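Drarevthorpe Community Board > Home and Kitchen > Storing bowls: upside down or not?

skitar_79
Posted 2025-07-25
Hello everyone. We are setting up the shared kitchen corner at Sturnwood and I have a question about bowls. The big ones are wide and shallow and they take the whole shelf, which is only 30 cm deep. I started to put a smaller bowl upside down on top of a big one. It keeps the dust out and the colours look nice together. Is this a good habit, or will I regret it?
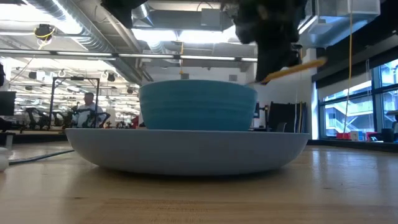

Teal bowl turned over on the wide grey one, on the table.

My colleague says that bowls must always stand the right way up, one inside the other. Please tell me your opinion.

maplespoon
I do the same at the cottage. No trouble so far. Make sure the lower one is completely dry first or you get a musty smell.

Simko483
I disagree, sorry. The rim of the top bowl rubs on the inside of the bottom one and after a year you have a grey ring. I would nest them with a tea towel between.

skitar_79
Thank you both. A tea towel is possible, but then the stack becomes higher. And the ridges on the teal one catch on the cloth.

maplespoon
Simko, a ring like that scrubs off with baking soda. Mine did, last October.

Simko483
Depends on the glaze. On a matte finish it stayed, I tried for 20 minutes.

skitar_79
The grey one is matte, so now I am a little worried. I will try a paper napkin under the rim and write again.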